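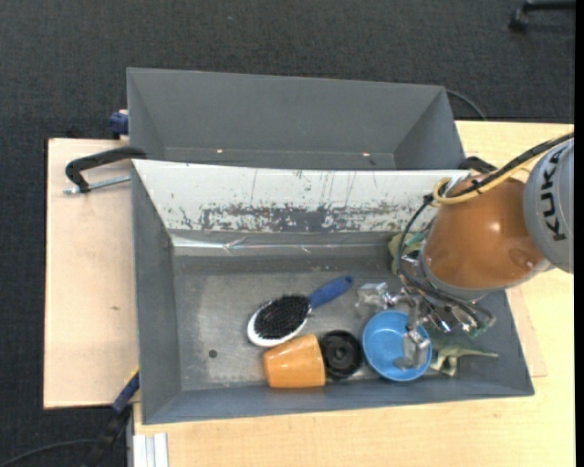

Small household things and toys in the front bin, the one behind it empty.

April, late evening

I have to be out of the Fumton flat in 36 days and today I began seriously with the small things. The big things are easy. A wardrobe is either coming or staying, and mine is staying, because the stairs in Lirnwood turn twice and the landlord has already warned me. But the small things are a different matter. I opened the kitchen drawer at nine in the morning and at noon I was still sitting on the floor beside it.

My plan was to make a list. Lụa told me that a list is the only way, she has moved six times since I have known her, and she gave me a notebook for it with squared paper. I wrote "Kitchen" at the top and underlined it. Then I wrote: bottle opener, second bottle opener, string, candles (birthday), key. After the key I stopped, as I do not know what the key opens. I tried it in the cellar door, in the letter box and in the old suitcase. It is too small for the first and too big for the others. I put it back in the drawer, so the list was already wrong.

In the afternoon Vasanthi came with her car and with very strong opinions. She says that if I have not touched a thing in a year I do not need it. I asked her if this is also true for a fire blanket. She did not find this funny, but she agreed to leave the fire blanket alone. We did the hall cupboard together. We found the box from the kettle, and inside the box not the kettle but all my course papers from the first winter here, when I went to the evening class in Pramanik Street. I had forgotten I kept them.

I read some of them aloud. There was an exercise where we had to write a letter of complaint to a shop about a faulty iron. I had written, "I am deeply sorry that your iron has burned my trousers, please tell me what you will do about my sorrow." The teacher put a small question mark beside "sorrow" and nothing else. I think now it was kind of her. Vasanthi laughed so much that she had to sit on the shoe bench, and for twenty minutes we did no work at all.

There was also a page with vocabulary for the house. Tea towel, dustpan, colander, clothes peg. I remember how I walked through the shops and said these words silently, because at home we had never needed them in English. English was for school and for films, and in films people do not say colander. It is strange which words come late. I could discuss the government long before I could ask for a plunger. Even today I had to look up what one calls the little rubber feet under a chopping board, and I believe the answer is only "feet".

We kept the course papers. The kettle box went to the recycling.

Rafsan telephoned at four about the van. It will cost 898 with two men, or less with one man if I carry also. I said two men. My back was not good after the winter and I do not want to begin in Lirnwood lying on the floor. He said I could have asked him earlier in the year when it was cheaper, and this is true, but earlier in the year I did not know I was going. I did not say so. I said thank you and wrote the time in the notebook, under the key.

After Vasanthi left I did the children's things alone. They are not my children's, I have none, but my sister's two stayed here for three summers and each time something remained behind. A plastic cow. Half of a skipping rope. Crayons, of which only the brown and the white are still long. A green car which has lost its front wheels, so it looks always as if it is bowing to you. I telephoned my sister to ask if they want them and she shouted the question into the next room. The older one is now fourteen and said no. The younger one said no as well, and then after some time he came to the telephone himself and asked if the cow was there. So the cow will go by post, in an envelope with padding. I should have asked him what the cow's name was. He had one for it, I am sure.

For supper I made rice with the last of the frozen peas. I am eating the freezer empty, from top to bottom. There is one bag at the back with no label and I have been walking around it, in my mind, for a week. It is brown and it could be soup or plums.

I tried to think tonight about the new flat and I could not see it properly. I was there only two times, one time in rain. I remember that the kitchen window looks on a wall with a fig growing against it, and that Rokeya, who showed me round, said the wall belongs to the neighbour but the figs on this side belong to whoever has the patience to wait for them. The rooms are higher than here. The bathroom is smaller, and the door opens in the wrong direction. I measured the kitchen twice and I got different numbers, 3 centimetres between them, and did not have time for a third try. My shelf either fits or it does not fit.

I am a little afraid, I will write it down since it is my own diary. Not of Lirnwood, it is a friendly place and the library is open until eight. It is more that I know here which step makes noise, and where to stand to get the sun at breakfast, and that the man at the Falar bakery puts the seeded loaf aside for me if I am late. He has never asked my name and I have never asked his. I think I must tell him before I go, but I have practised the sentence and it comes out too big for a bakery.

Tomorrow: the bookshelf. Tanvir wants the dictionaries, the two fat ones, and he can have them. He must carry them himself. I need also to buy tape, to return the ladder to downstairs, and to ring the electricity people, who yesterday played me the same piece of piano for half an hour. I wanted to sort also the drawer with the cables, but I know already how it will be. I will keep every one of them.

It is past eleven and there are still four spoons on the floor. I cannot remember why I took them out. I tried the key again before I began to write, in the balcony door this time. It went in, but it did not turn.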